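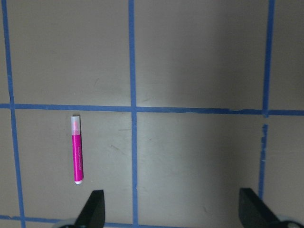 I have owned my desk for 5 years and I couldn't have told you what color it was. Then in August my friend Vimala Kurian came over for coffee, moved a stack of catalogs so she could put her cup down, found another stack underneath, and said, "You need tape."

Blue painter's tape! I keep rolls of it in the hall closet for baseboards and had never thought of putting it on furniture. Vimala runs it across every work table she has, up and down and then side to side, until the whole top is in boxes. Each thing you use gets a box. If it doesn't have a box, it goes on another table or in a drawer, and she is very firm about the drawer.

I went home with her that afternoon (well, followed her, she drives like the wind) to see the big table at Hevis, the workshop she shares in Purnon. I was expecting something neat as graph paper and was so relieved when it wasn't. The lines wander. Some strips are torn at the ends and patched with a second piece, and there's a spot where the tape takes a little jog sideways and just keeps going.
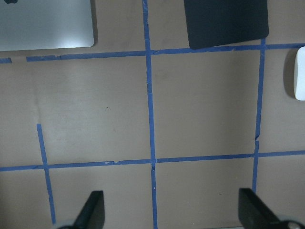

Photo: Nandini Menon for Dostora

I asked if the crooked ones bothered her and she looked at me as though I'd asked whether the floor bothered her. The squares only have to be good enough that your hand learns them. She tears the tape with her fingers, lays the long runs first, then fills in, and she skips the ruler completely. My own first try took a ruler, a pencil and most of an evening, and I wouldn't say it came out any straighter.

So what gets a square? This is where I got hung up. I wanted to give one to everything I own – stapler, hand cream, the dish of foreign coins. Vimala's rule is that you start with 3 things and live with them for a week. Hers would be a laptop, a lamp and a marker, and she says the marker matters most, being the one that rolls off and vanishes. I picked my lamp, my mouse and a pink highlighter,

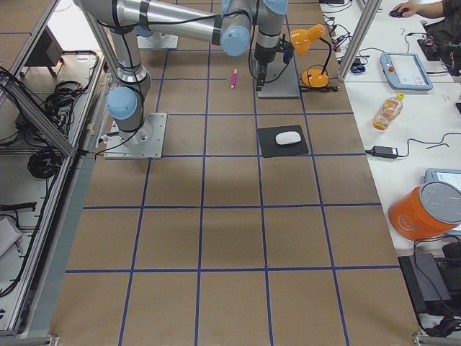 and by the second day I was reaching for that highlighter without looking up, which made me happier than a highlighter has any right to. The mouse was harder. Mine likes to migrate, so I gave it a pad, and the pad pretty much holds it in place.

The other half of the trick is the side table. Everything that trails a cord or leaks or has no fixed shape goes over there: chargers, cables, bottles, buckets. It can be as messy as you please. I love this part! I have never once kept a whole room tidy, but I can keep one surface tidy if the one next to it is allowed to be a disgrace. 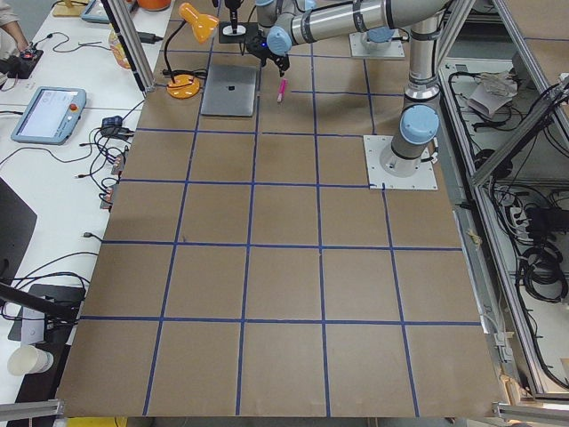

Photograph by Nandini Menon

If you're worried about your finish, put brown kraft paper down first and tape on top of that. My neighbor Thampi did his dining table this way for jigsaw season, with edge pieces sorted by color, and when he was done he rolled the paper up, tape and all, and stuck it behind the piano for next year. Wider squares suit him. I'd go smaller for sewing, with one for pins and one for the scissors, and leave a good big row along the front to work in.

I'm on my second grid now. The laptop has moved farther back, the lamp has gone over to the left, and I pulled up one whole strip to make room for a sandwich.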